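Cómo lavar y guardar un juego de cocinita de plástico

Última actualización: 8 de mayo de 2000

Los juegos de cocinita pasan de mano en mano y acaban pegajosos. Lo que sigue es el método que usamos en casa para limpiar las piezas sueltas: platos, botes, frutas, vasos y coladores. Sirve para plástico macizo o hueco. No sirve para piezas de tela, de madera ni con pilas.

Qué hace falta

Una mesa despejada de migas, un barreño, jabón de platos suave, un cepillo de dientes viejo, dos paños de algodón y una caja con tapa. Yo uso una Staltley de 14 litros, pero vale cualquiera que cierre bien.

Paso 1. Sacar y separar

Vacíe la caja y reparta las piezas sobre la mesa. Conviene que queden separadas unas de otras, para ver cuáles tienen restos de comida, rotulador o pegatinas. Las frutas van por un lado. Los platos y los botes, por otro. Las piezas pequeñas se apartan desde el principio — son las que se van por el desagüe.
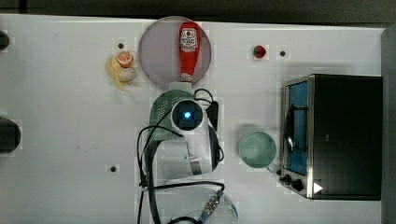 Plato, bote de kétchup, plátano y rodaja de naranja, antes de pasar al barreño.

Si en casa hay niños menores de tres años, aproveche para retirar todo lo que les quepa en la boca.

Paso 2. Mirar las etiquetas

Los botes que imitan productos de supermercado suelen llevar una etiqueta de papel o un adhesivo. No los sumerja. Páseles un paño húmedo bien escurrido y seque enseguida. Si la etiqueta ya está levantada por una esquina, ponga una gota de cola blanca debajo y apriete con el dedo.

Paso 3. Lavar las piezas lisas

Llene el barreño con agua tibia, a 30 grados como mucho, y una cucharadita de jabón. Deje las piezas en remojo diez minutos. El agua muy caliente deforma el plástico fino y apaga el color. En las frutas huecas, tape el agujero del molde con cinta adhesiva antes de mojarlas; si les entra agua, tardan días en secarse por dentro.

Paso 4. Coladores y piezas con agujeros

Son las más pesadas. Frote con el cepillo de dientes por las dos caras, en círculos, y repase el borde, donde se acumula la suciedad. Si algún agujero está taponado con plastilina, meta el colador media hora en el congelador y empújela después con un palillo. Aclare bajo el grifo. Los vasos y cuencos se lavan igual, con atención al fondo.

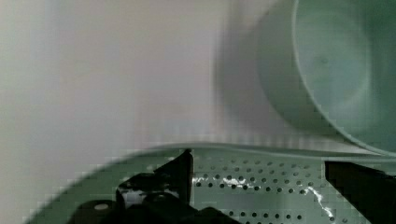 Paso 5. Secar

Coloque todo sobre un paño, los cuencos boca abajo y los coladores de canto. Deje pasar 4 horas antes de guardar, o una noche entera si el tiempo está húmedo. No use el radiador.

Paso 6. Guardar

Lo grande al fondo, los vasos encajados unos dentro de otros y las piezas pequeñas en una bolsa de malla. Ataahua Katene, lectora de esta página, mete además una hoja de periódico en el fondo y la cambia cada pocos meses. Lo he probado y quita el olor a plástico cerrado.

Con un lavado por trimestre es suficiente, salvo que haya habido catarros o meriendas encima.

Comentarios (4) — Compartido 30 veces

Texto: Othmane Salem. © 2000 Nakisano. Contacto — Volver arriba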